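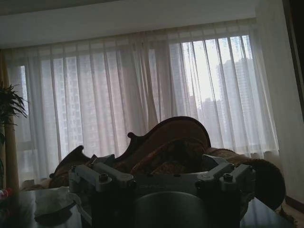 I got almost an hour with the showrunner of Stevovden, which is more than I had any right to expect this close to the finale. If you've somehow missed it, it's the slow, gloomy family saga set in 2042, with two houses fighting over a drowned harbor town. We started on the furniture, because I'm like that. I love a sofa with a carved dark wooden frame and a tall arched back, and the Noguchi family parlor is full of that sort of thing. "Old money keeps its chairs," she told me. "The sea takes the street, they still keep the chairs."

Then I asked about the lighthouse. Three seasons of people staring at it and we've never been inside! She laughed for a good long while. "We wrote that scene for the pilot," she said. "Then we pulled it, and every year somebody begs me to put it back." 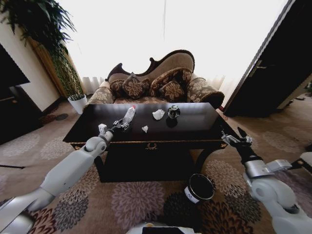
So is it in the finale? She wouldn't say. What she would say is that episode nine was the hardest one to cut — the first version ran way over, and a whole Pretier subplot went in the trash. "I cried about it in my car," she said. "Then I went back in and cut four more minutes."

I told her my theory (the Iteck heir never drowned, fight me) and she got very interested in her coffee. "You watch too closely," she said. I'm taking that as a yes. She did promise that the letter from season one gets opened, and read out loud, all of it. Shooting on the next season starts in June.

Reader comments

harborrat: The heir is SO alive. Go back and look at the boots.

mel_k: I gave up halfway through season two, should I try again?

tidewatcher: @mel_k yes, it picks up right after the wedding

Related
Stevovden season three, episode eight recap
Our favorite TV weddings gone wrong

Posted 31/01/2026 | Contact | Back to top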